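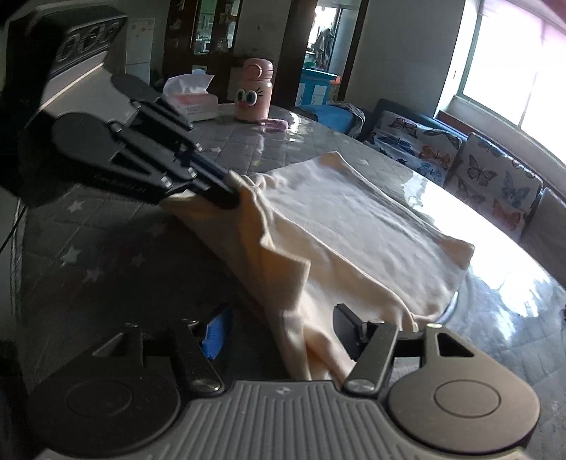 4.2 Towel folding in student homes

The claim we set out to test is one the club has repeated since May, when its first report went round the department: that students with two hand-held grippers and no training can gather folding demonstrations at home that are as good as those gathered at the bench. We doubted this then and we doubt most of it now.

The club at Osirthorpe handed in 2124 demonstrations. Trinidad Ledesma and the first author went through all of them by hand, using the rules set out in Section 3, and kept 1303. The club's own report had counted every file that opened without an error. We do not think a file that opens is a demonstration, and a good deal of the earlier optimism rests on that count.

Figure 4 shows the task under home conditions. One gripper holds a gathered corner of a pale towel just off a glass-topped table, and part of the cloth hangs between the fingers of the second. Three things make such recordings harder to use than those from the bench. The glass throws back the window light, and along one side the glare washes out the surface. A patterned cloth lies under the glass, so the learner sees texture at a depth the fingers can never reach. The folds nearest the second gripper are in shade while the far edge of the towel is bright. The bench has a matte top and fixed lamps, and none of this arises there.

Figure 4. Two-handed towel task on a glass-topped table in a home. The corner is pinched by the upper gripper; a drooping section of the towel lies between the fingers of the lower one.

Supporters of home collection answer that variety of this kind is the whole point. That may be so, but the results do not show it yet. The policy trained on the kept home recordings finished 32 of 58 trial folds on the bench towel. The club calls this promising. We would point out that the trial towel was the same one used for practice, and that a fold was scored as finished if two corners met, however the rest of the cloth lay. Bernadette Moynihan rescored the trials under the stricter Drultport rule, which also asks for a straight edge, and found that many of the successes fell away – she and Ledesma still disagree over several, and we give no second figure until they settle them.

A further worry is who did the recording. The students who stayed with the project through the summer were the ones who liked it, and they got better. Their later files are cleaner than their early ones, and we cannot separate the effect of the home setting from the effect of practice. Abbasi, the club's sorting script, drops short files first, which makes this worse: quick, skilled folds are short too.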